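Textiles for the Home, Week Four: Warmth and Bedding
Notes by Kirsty Parsons

Welcome back, everyone, and thank you for bringing in such a lovely heap of samples last time. I did promise we'd get on to bedding before the break, so this week we're looking at why some covers keep us warm and others (however handsome) leave us shivering at three in the morning.

The main thing to hold on to is that a blanket makes no heat of its own. You do that. The cloth traps still air near your body, and it's the air that slows the heat down on its way out. A brushed or raised surface holds more of it than a flat one, so a fleece can feel warmer than a much heavier cotton cover. 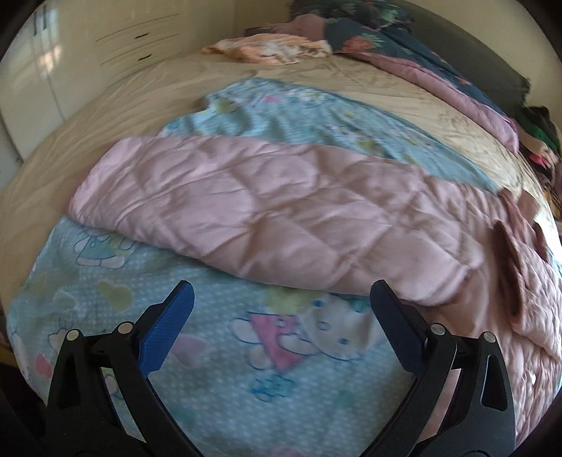
Layers work on the same idea – two thin covers have air between them as well as inside them, and they're a good deal easier to wash than one great thick one. You can peel one off in the night, too, which my grandmother swore by.

You'll also meet the letters GSM, meaning grams per square metre. A cloth marked 200 is fairly light and one marked 400 is properly weighty, but do remember that weight and warmth aren't quite the same thing.

For next time, please read the handout on fibres and bring one cover from home with its care label still on. Amanuel Gebremichael will be taking the dyeing session in my place, so do be kind to him and wear something old.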